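Gil-soo Hyun
December 28, 2018

Writing up our rules for two-arm tabletop cells over the break. Posting the parts people keep asking for. Food and dishware tasks only. Bin picking has its own sheet.

1/ Both arms get a marked home pose. No episode starts until both are in it. If one arm is out, send both home, then start. Do not jog the odd one back by hand and call it good.

2/ Shared zone. Draw it on the plan view before anyone writes a waypoint. Ours is a strip down the middle of the table. One arm holds the lock, the other waits outside. Lock timeout is 1000 ms, then both stop.

3/ Speed. 200 mm/s at the tool inside the shared zone, 400 outside it. These are house limits, stricter than the controller needs. Wang on second shift wanted one number for everything. We tried it in June and cycle times got bad enough that operators started editing the config.

4/ Cables. Enough slack for full wrist rotation, no more. Run the wrist through both ends of its range before the first episode of the day and watch the loop. If it can touch a dish, re-tie it.
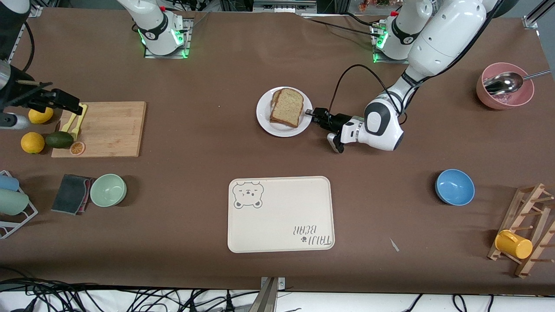 5/ Layout. Fragile or tall items go at the sides. Anything that rolls goes where a gripper does not need to pass low over it. Citrus is worse than it looks. Avocados are fine.

6/ Plates: approach the rim from the side the food is not on. If the bread is left of center, come in from the right. Add this to the task card, or each operator will pick a side.

7/ Table covering gets clamped. Check the clamps at shift change. A cover that creeps a few millimeters will ruin a day of calibration and the logs will not tell you why.

8/ Scraps. Clear the table between episodes. If one shows up during a run, finish the run, tag it, then clear. No reaching in with the drives enabled.

9/ Logging. Every stop gets a reason code. "Other" needs a sentence. The Pillach cell has 1517 stops on file and far too many say "other" with nothing after it.

10/ Floor cables are a separate inspection with a separate sign-off. Do not fold them into the table check.

Mumex and Herari cells: same rules, except the lock timeout, which stays at your current value until your firmware is updated. Corrections welcome, cite the rule number.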